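3.3 Care and Repair of the Hand-Held Gripper

The gripper used throughout this study is a hand-held tool with two fingers and a camera fixed above them. It carries no drive of its own to the arm cell at Stivley; the operator supplies the motion, and the recorded path is later replayed there. For the replay to be of use, the fingers on the hand-held unit and those on the arm must match in opening, in pad angle and in the way they give under load. Most of the maintenance described in this section serves that requirement.

Two units were in service during the study, referred to as Harska and Kubiak after the workshops in which they were assembled. Both were built from the same drawings. Kubiak was rebuilt in February, when its left finger was found to sit lower than the right at full opening. The fault was traced to a worn guide in the body. The guide was replaced, the finger was refitted, and all recordings made on that unit in the preceding 11 days were set aside. They are not included in the 761 recordings reported in Section 4.

Each finger is held by round-headed screws that can be reached from the camera side without taking the body apart. In early use these screws worked loose, and the first sign was usually a small rattle in the audio track. A thread-locking compound was tried and then given up; it made pad changes slow and left residue in the seats. The present practice is to tighten the screws by hand driver before every session and to check them again after every 10 recordings. The operator then closes the fingers on a steel gauge block and reads the gap at the tips. A unit that fails the gauge test is withdrawn until the cause has been found.

The pads receive the most wear. They are blue, with a textured face, and are bonded to the tips at an inward slope so that thin objects can be picked up from a flat surface. Household work is hard on them. Flour, cooking oil and the fine dust shed by paper packaging fill the texture, and grip on smooth plastic falls off well before the pad looks worn. Pads are wiped with a damp cloth between recordings and washed in mild soap at the end of the day. They are replaced after 75 recordings or at the first visible tear, whichever comes first. Both pads are always changed together — a new pad opposite an old one pulls the object to one side during closing.

The camera view is checked against a stored reference before recording begins. The fingers are opened fully, and the position of each tip is compared with the reference using the alignment script in the Wuvivico package. If either tip has shifted, the bracket clamps are released, the camera is reseated, and the check is repeated. Ximeng Kong revised this procedure midway through the study so that it could be carried out at the recording site, and the earlier bench version is no longer used.

Figure 4 gives the operator's view in a home kitchen with the fingers spread. Both tips must remain in sight at this opening, with enough of the table visible between and beyond them for the position of the tool to be recovered from the video. Patterned cloths proved helpful in this respect, as they offer many fixed points for tracking. Clear plastic and glass were more difficult, and the recordings that contain them are treated separately in Section 5. 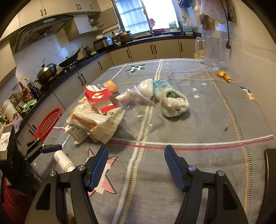 Figure 4. View from the gripper camera over a kitchen table, with the fingers wide apart and the blue pads angled toward the cloth.

A written log was kept for each unit. Entries cover screw checks, pad changes, gauge readings and any contact hard enough to move the body in the hand. The log was reviewed whenever a replay at the Stivley cell missed its grasp, before any change was made to the control software. In more than one case the cause lay in the tool: a lifted pad edge on Harska, and on Kubiak a bracket clamp that had been closed on a fold of cable. Neither fault was visible in the gauge reading. Inspection of the pad edges and the cable path was therefore added to the opening check, and the form was reissued to all operators on 29 May 2025.

Correspondence: Ximeng Kong, Stivley. © The authors. Back to top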